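Chapter 4
Fingers First: Building a Gripper You Can Hold
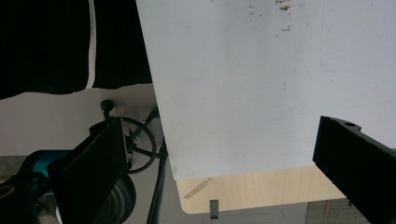

I built my first gripper from the wrong end. I spent most of a winter on the arm, got the shoulder joint moving nicely, wired up the elbow, and then bolted a cheap plastic claw on the end the night before I wanted to show it off. It couldn't pick up a paperback. It could wave at one, sort of.

So in this chapter we're going to do it backward, or what I now think of as forward. You'll build two fingers, a slide for them to ride on, and a handle with a trigger. No arm at all! You are the arm. You'll carry the thing around your house or your shop, squeeze things with it, and find out what your fingers are bad at while they're still easy to change.

I got this idea from Anong Boonyarit, who ran the Thursday-style open nights at the Druneck shop back when I was still renting a shelf there. She had a shoebox full of finger pairs, all cut to fit the same slide, and she'd swap them the way you'd swap drill bits. Fat ones, skinny ones, a pair with foam glued on that shed crumbs everywhere. I asked her which pair was the good one and she handed me the box and told me to go grab stuff.

I logged 872 grabs that September in a spiral notebook (my handwriting gets worse as you go). Mugs, rags, a tape measure, the edge of a board, the edge of a different board. Flat panels gave me the most trouble. A mug sort of helps you out, because it's round and it settles between the fingers. A panel doesn't. If your two fingers aren't parallel, only the tips touch, and the panel swings like a gate. We'll spend a good part of Section 4.3 on that, and you'll want a square and some patience.

What you'll need from earlier chapters: the slide from Chapter 2, the trigger linkage from Chapter 3, and the little spring chart you copied inside the front cover. If your slide still sticks halfway, go back and fix it now. I mean it — a sticky slide feels exactly like a bad finger, and you'll sand a perfectly fine part down to nothing trying to cure it.

What's new here:

4.1 Picking a finger shape
4.2 Cutting and drilling the pair
4.3 Getting them parallel
4.4 Ridges, pads, and other ways to hang on
4.5 The grab log

A word about size. My fingers are 70 millimeters long, measured from the mounting hole to the tip, and every drawing in this chapter uses that number. Longer ones reach farther and bend more. Hélène Turcotte, who read an early draft of this book, made hers nearly twice as long for getting behind her workbench, and she had to start over with thicker stock. Start with mine, then go wild.

Clear off some bench space and find your calipers. We'll start with a pencil and some cardboard.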